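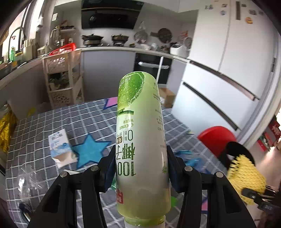

Kokoswasser auf der karierten Tischdecke

Häufige Fragen zum Kokoswasser und zu meinem Küchentisch

Ist das die Sorte mit 100 %?
Ja, so steht es groß auf dem Etikett, dazu COCONUT WATER und die chinesischen Zeichen 椰子水. Ich kaufe sie im Asialaden Plolen, meistens gleich 3 Flaschen, weil ich sonst ständig wieder hinlaufe!

Wie viel trinkst du davon?
Ein Glas mit 200 ml am Vormittag, im Juni gern auch mal zwei. Pur mag ich es am liebsten – gut gekühlt und ohne Eiswürfel, die verwässern mir das Ganze zu sehr.

Kann man damit auch kochen?
Klar! Ich nehme 400 ml für einen Topf Reis und gebe nur eine kleine Prise Salz dazu. Der Reis wird leicht süßlich (mein Mann findet: zu süß, ich nicht).

Wie lange hält sich eine offene Flasche?
Bei mir kommt sie sofort zurück in den Kühlschrank und ist spätestens am nächsten Abend leer. Schaut aber bitte aufs Etikett, das ist je nach Marke verschieden. 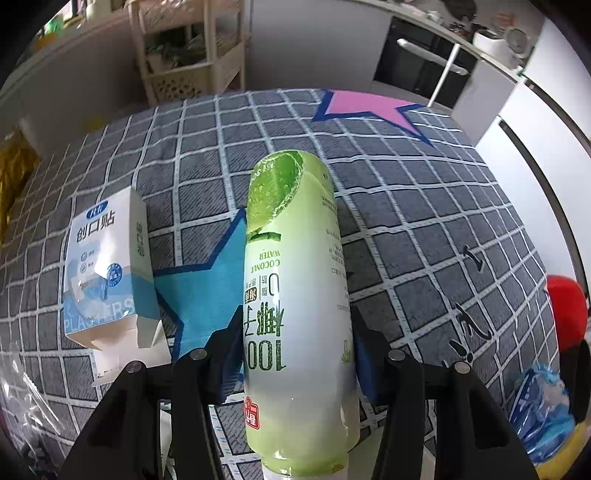

Und riecht es säuerlich, kippe ich es weg, da bin ich streng.

Woher ist die Tischdecke mit den grau-weißen Karos?
Die habe ich bei Vakia bestellt, im Format 114 cm breit. Nach dem ersten Waschen war sie ein kleines bisschen kürzer, stört mich aber nicht.

Gehen Flecken von Kokoswasser wieder raus?
Bisher immer. Lauwarmes Wasser drauf, kurz tupfen, später ab in die Maschine. Milch ist viel hartnäckiger, da nehme ich Gallseife.

Gehören Pflaster in die Küche?
Finde ich schon! Ich schneide mich beim Gemüse öfter, als mir lieb ist, und will dann nicht erst ins Bad rennen. Nur nicht direkt neben den Herd legen, die Wärme tut dem Kleber nicht gut.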